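Search the archive
Enter a title or publisher

Review: Tredach (Cillport Edition)

Tredach is a side-scrolling action game with light role-playing elements, developed by Hayes and reissued this year by Fullum for current home systems. The Cillport Edition collects the original release, a revised translation and 12 additional stages.

The player controls a harbor guard who changes between 3 forms, each with its own weapon and jump height. Changing form is immediate, and the later stages depend on it. Controls respond well throughout. Enemy placement is less consistent, and two of the boss encounters rely on attacks that give very little warning.

The revised translation is a clear improvement. Shop menus now state what each item does, and the ending text is complete. Music is taken from the original hardware and may be switched to a newer arrangement at any time.

Saving is permitted between stages only. Our reviewer finished the main game with a score of 2,529, well below the 1,000 bonus points per stage that the manual describes as attainable.
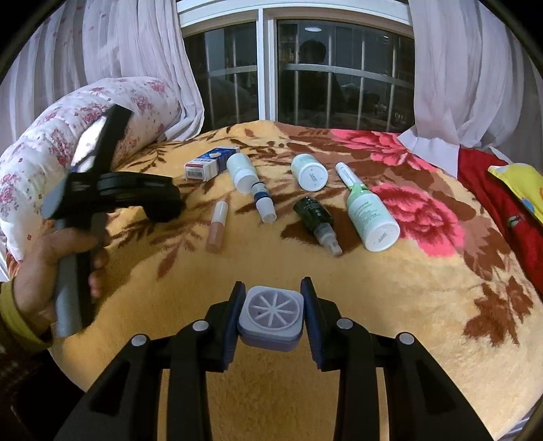 Presentation and Value

The menus are plain and load quickly. A gallery of box art is included, although the scans are small. The edition is recommended to players familiar with the genre. Newcomers should begin on the lower difficulty setting.

Filed under: Reviews, Action, Reissues

Contact the editors | Copyright 2024 | Back to top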